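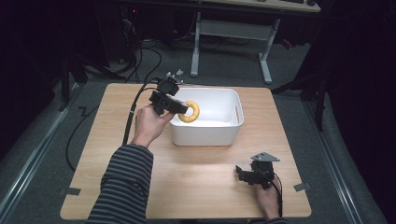

Old chapel site on Hamann Street - can council still sell it?
posted by plamville_local, 4/10/19

Trying to get my head round this. Plamville council voted in July to sell the old chapel block on Hamann Street to Rullik for flats. Now theres a petition with 3,884 names to keep it as a place of worship and community garden. Does the petition actualy stop anything? Or is it just a nice gesture. Neighbours all say something different.

gumtree44
No. Petition gets tabled, councillors have to note it, thats it. They can still go ahead. Same thing happened with the Prekomden hall, big crowd, speeches, sold anyway.

backfence
Bit more to it than that. A vote to sell isn't a sale. Check if contracts have been signed - ring the council office and ask for the property section, they told me no as of last week. If it's unsigned a councillor can move to rescind. Needs notice in writing, and ours wants 8 days before the meeting. Also look at the heritage listing, the chapel is on it but I dont think the land behind is. That's the bit Rullik wants for parking. You can put in an objection when the planning application goes up, seperate thing from the petition. Keep it short and stick to traffic, heritage, height.

rosella_st
Just build the flats, been locked up for years. Rates are bad enough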